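PKG 104 — Handling of Filled Containers
Handout 9: Bottles lying on their sides

Read before the Urkberg practical. Bring the Vevon data sheet for the bottle you were assigned.

1. Resting position

A filled round bottle has two common resting positions, upright and on its side. Upright, it is stable until the line of its weight passes outside the base. On its side it will not fall further, but it is free to roll about its long axis. Resistance to rolling comes from the surface, from any flat spot in the wall, and from the ribs, if these touch the table unevenly.

A waisted bottle touches the table in two bands, one at the shoulder and one near the base. The label usually sits between or across them. Mark both bands on your sketch.
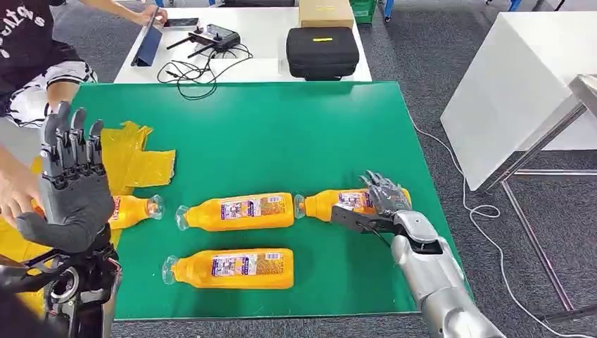

Bottles laid parallel should be spaced so that a hand can close on one without moving its neighbor. Bottles laid end to end, cap to base, save width but leave little room at the cap. In that layout take hold of the body, never the neck. The neck is narrow and a lift from there tips the base down at once.

2. Finding the balance point

The liquid moves when the bottle is tilted, so the balance point is not fixed. With a full bottle the shift is small. With a half-full bottle it can be larger than the width of the palm. Use the Sepp method: support the body from below with an open palm, raise one end slightly, and note which way the load travels before closing the fingers.

Labels matter more than students expect. A film sleeve changes the friction of the wall, and an edge that has lifted can slide under load. Record whether your grip falls on label, on bare wall, or on both.
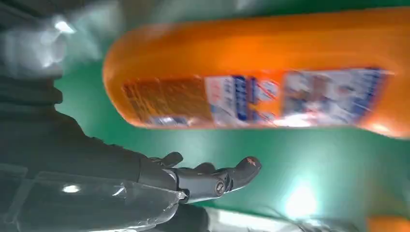
Page last changed: March, 14:20

3. Setting upright

Turn the bottle about the base edge — do not lift it clear and then rotate. Keep the cap end moving in one plane. Release only after the full base is down.

Problems for section 2 are in the Dridia reader. Omit the one on square bottles.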